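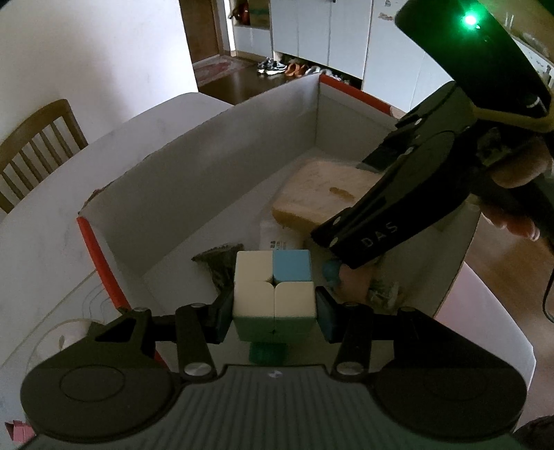
The 2x2 cube test, with one gripper at the bottom and another reaching in from the upper right.

I've had the Mameck hand grippers at home for 23 days now, and I've had them in my hands on pretty much every one of them, so I think I'm ready to say something useful. Short version: I like them a lot, my thumbs like them a little less, and the app needs work.

I should say up front that I rented mine. Mameck will sell you a pair, but I went with the Skudeck plan, where you pay by the month, they ship you the whole kit, and you send it back when you're done. If you record tasks for robot training from your kitchen table like I do, that makes more sense than buying (my last set is still in a closet and I have no idea what to do with it).

Setup was easy! I went in expecting an evening of cursing and I had both grippers paired before my coffee was gone. The only place I got stuck was calibration, where you open and close each jaw until the app is happy, and the app is very hard to please. Left one passed right away. Right one took me 3 tries, and the error message just said "repeat motion" with no hint of what was wrong with the motion. I wrote to support and got an answer from Ovidiu Toma the same afternoon – close it slower than feels natural, he said, and stop for a moment at the end. Worked like a charm and I've done it that way ever since.

Now the fun part, which is picking stuff up. I do mostly small items, toys and puzzles and bits of packaging, in and out of boxes. The little 2x2 cube is my favorite test for any gripper because it's light, it has flat sides, and the layers love to turn when you squeeze them off center. With the Mameck pads I can hold it square and keep it square. With my old pair I'd get a twisted cube every few rounds and have to throw out the take. The jaws close evenly, too, so you don't get that annoying sideways nudge right before you grab something.

Soft things are fine, cloth especially. Thin things are where I struggle. A flat paper label lying on the table is just about impossible unless you can slide it to an edge first, and I gave up on coins after the first day.

Working with two at once inside a box takes practice. They're chunky, and I knock them together all the time when the box is small. Go for a wide one with low sides and fold the flaps right back. I wish I'd done that from the start and not on day ten.

About my thumbs. I did a 70 minute session early on, feeling very pleased with myself, and the next morning I could barely open a jar. The spring is stiff. My friend Urmas Kuusk has bigger hands than me and says it's perfect, so maybe this is a me thing, but I'd love a softer spring as an option. I now stop at 28 minutes, walk around the apartment, and go again. Also, the handle could use some kind of padding. I ended up wrapping mine in bike tape (it peels off clean, I checked before doing it on a rental).

The app, sigh. It records fine and I haven't lost a take. But you can't rename anything after you save it, and the list of takes sorts itself in an order I still don't understand. There's supposed to be a big update in December. We'll see.

I also tried the Filow pair at a friend's place for comparison. Lighter, nicer to hold for a long time, but the jaws felt mushy and I kept dropping the cube. If your work is mostly clothes and towels, I'd look at those first. For small hard objects I'd go Mameck without thinking twice.

I've extended my plan for another month. If they bring out that softer spring I'll probably buy a pair.

Posted July 14, 2025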